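Robots are terrible guessers. Tell one to "just grab it" and it will wait politely until you grow up and move away. So at Rallbridge, Anca Bratu teaches by remote control. She steers, the robot arm moves, and a computer remembers all of it, mistakes included.

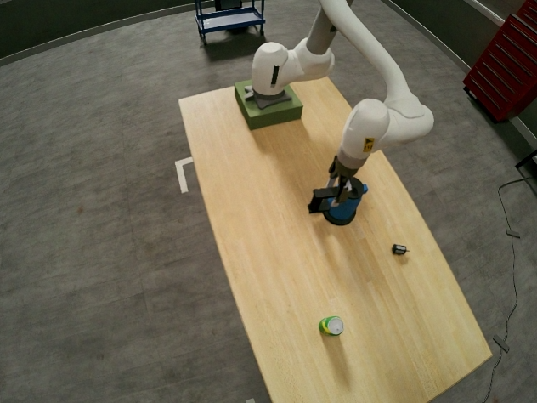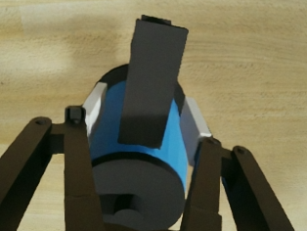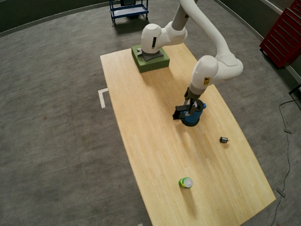
One go from start to finish is called a demonstration. Anca has recorded 1,099 of them, which is more times than you have been asked to clean your room (probably). Gripping is the fussy bit. A round blue thing like this one needs a finger pad on each side, and the green can farther down the table has to be left alone. Slamet Ginting tried 50 demonstrations in October and says his thumbs have forgiven him.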